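Gripper width signal drifts during cloth pinch, policy opens too early
Forum: Manipulation software > Perception and state estimation
Started February 2021

bstrebel
We are training a cloth picking policy from hand-held gripper demos. The finger opening is estimated from the wrist camera by tracking the pads, then smoothed and written to the log next to the pose. It works for rigid objects. With cloth, the estimated opening creeps up while the operator is still squeezing, and the trained policy copies that. It grabs the towel, lifts, and starts to let go partway through the carry.

Out of 77 cloth demos I count 4 where the creep is large enough to see in a plot without zooming in. Pose tracking looks fine in all of them. Using Dillano 2 for the conversion, default smoothing. Has anyone seen this?

kettlebyte
What is your tracker using as the pad template? If a fold of fabric comes up between the fingertips, it can cover the inside edge and the fit slides outward. I would look at the images first, before touching any filter settings.

bstrebel
Template is the full finger outline down to the tip. One sample from a bad demo: 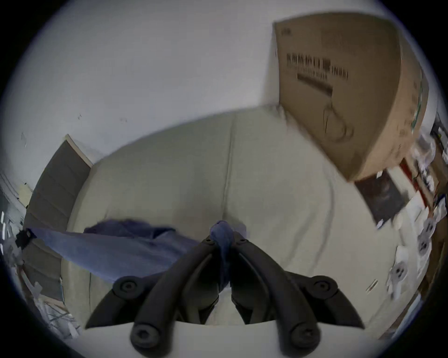
Blue cloth pinched at the fingertips over the cushion. Estimated opening is wrong here.

The fingers are closed on the gather and the log has them well apart.

kettlebyte
OK, that matches what I had in mind. The cloth bunches up right at the tips, and that is where your outline needs a clean edge. The round screw-capped pads are farther back and all in view. Fit those and ignore the last part of the finger.

mosoti_user
I disagree with changing the tracker. Cloth compresses and the fingers flex, so the opening while gripping is never going to be a clean number. In Mosoti we drop the measured width during contact and store a binary open/close command. Policy learns when to close and when to open, and the driver handles the rest. Much less to go wrong.

Lise Sandhu
Binary is fine for pick and place. It is a bad choice if you ever want to slide along an edge or let cloth slip a little on purpose. You throw that away at logging time and can't get it back. I would keep the continuous value and fix the estimate.

mosoti_user
You can keep the raw video and recompute. I am only talking about what goes into the action.

Lise Sandhu
Fair, if the raw video is kept. A lot of groups delete it after conversion.

bstrebel
We keep it. I reran the 4 bad demos with the fit limited to the screw caps. The creep is gone in three. The last one still has a jump, and there the left finger fit seems to lock on to something in the background.

kettlebyte
Dark background near the finger? Black on black will do that. Add a limit on how far each fit can move between consecutive images. Also check that both fingers move together. If your linkage is symmetric, a left-only jump is a tracking error and you can reject it.

rowan_t
Reltlow has that check built in – it's the paired_motion flag, off by default. We turned it on last September and have left it on. One warning: it drops samples silently, so check the timestamps afterward or your action chunks will end up misaligned.

bstrebel
Linkage is symmetric. Turned on the paired check and the jump is rejected. I interpolate over the gap so the chunks stay the same length.

Retraining tonight on all the demos with the new widths. I will also train a second one with the binary action for comparison, same seed, same number of steps.

mosoti_user
Please post both. I would be curious about release timing more than success rate.

bstrebel
Will do. Brigitta Strebel on the Cunesen list too if you want the converter patch before I clean it up.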